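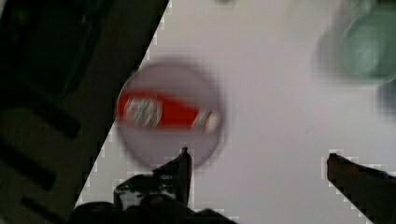

Wrist camera view, badly blurred. Plate, something red across it, both fingers at the bottom.

Fri 31 January

The wrist camera has been the weak part of the Bokbridge arm since I put it on in September. The arm moves well enough now, the gripper opens and closes when told, and the overhead view is fine. The wrist view is fine too as long as nothing moves. As soon as the arm swings toward the table the labels smear and anything green turns into fog.

I spent most of this month's evenings at the Manedby workshop on this one problem, so this post is mostly about exposure time and cable routing. If you came for the gripper firmware, that's the previous post, and I haven't changed anything in it.

The camera is a small board I got from Tronico along with the replacement connectors. It sits low on the wrist and looks down past the fingers. I chose that spot so that both fingertips stay in view all the time, which helps a lot in the last bit of a grasp. The price is that a good part of the left side is filled by something large and dark that the software has to ignore. I draw a mask over it once, when the camera is bolted down, and then try very hard not to bump the bracket. I bumped the bracket twice in January.

The first thing I checked was the exposure. I had left it on automatic, which is what you do when you want the picture to look nice on a screen. Under the workshop lights, automatic settled at 17 milliseconds. With the arm still, that gives a clean picture. With the arm moving at the speed I want, an object slides across a lot of pixels in that time. I fixed it at six milliseconds and turned the gain up. The picture is darker and grainier and I don't like looking at it, but the edges stay where they belong.

The second thing was compression. The blocky white fringe along the dark shapes was in my recordings long before I paid attention to it. I had assumed it was the camera. Part of it goes away when I record at a higher bitrate, and part of it doesn't. The part that stays seems to come from the sharpening built into the board. I've turned that down as far as the menu goes. There is supposed to be a register for switching it off completely, and I have the page bookmarked, but I haven't had the nerve to write to it yet on the only board I own.

The third thing was the cable. I had the camera cable tied in with the gripper cables, and when the wrist turned past a certain angle the whole bundle pulled on the bracket. You can't see it by eye. I found it by logging the position of one fingertip in the picture while the gripper stayed shut and the wrist rotated. It should have stayed put and it drifted by several pixels. I cut the ties, gave the camera cable a separate loop with more slack, and the drift mostly went away. It comes back a little at the far end of the rotation. I have set a software limit there for now.

For testing I use the same box of kitchen things each time, some of it play food, plus a few plates and bowls. It makes a decent test set. There are round things, long things, things with holes in the sides and things with printing on them, and most of them can be knocked off a table without harm. I move them by hand between runs and don't try to be neat. The arm did well on neat layouts back in the fall and then fell apart when I put a plate down crooked, so neat layouts don't tell me much.

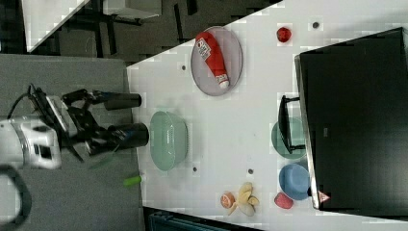

Gripper out over the gray surface, basket in front of the fingers. Ketchup on the oval plate, apple to the right of it.

The ketchup bottle is the item I care about most at the moment. The detector finds it easily because of the color, but getting the direction right is another matter. A bottle lying on its side has a cap end and a base end, and the gripper should come in across the body. If the picture is sharp, the white cap and the label settle it. If the picture is smeared, the detector has a long red shape and makes a guess, and it guesses wrong often enough to be a nuisance. The raised rim on the plate adds to the trouble. Come in a little low and a finger meets the rim first.

The mint-green basket is the opposite case. Direction hardly matters as long as the fingers come down on an edge, but the perforated sides confuse the depth estimate, and the pale color doesn't stand out much against a white tabletop. Lowering the exposure made the basket slightly worse. I had expected it to get better along with everything else. My guess is that the extra grain hides what little contrast there was. A lamp on the far side might do more for it than any setting.

The apple has never been a problem. Small, red, round, and the fingers close on it from any side.

As for numbers, I saved 278 wrist frames with the arm moving, using the old settings, and went through them by hand. I kept 132 where I could mark the outline of every object without guessing. That was two evenings and I don't recommend it, but it gave me something to compare against. I haven't done the same count with the new settings. From scrolling through the recordings I'd say it's clearly better, and I'd rather leave it at that until I have marked a proper set.

One thing I tried that didn't work was having the arm pause just before it goes down, take a still, and use only that. It gives a perfect picture. It also makes every pick slow, and anything that shifts after the pause is missed. I left the option in the config file under the name "parsons", after the old Parsons lathe by the workshop door, which also stops when you don't want it to. It's off by default.

What's left on the list:

Print a stiffer bracket with a locating pin, so the mask survives a knock.
Try one lamp on each side of the table.
Mark a new set of wrist frames with the short exposure.
Slow the last stretch of the approach over plates with a rim.
Find out about that sharpening register.

The bracket comes first. The drawing is done and the printer at Manedby is free on Monday evening, so I'll probably run it then and swap it in before I touch any more settings. The new mask will need redrawing afterward, and I'm going to save a copy of the old one this time.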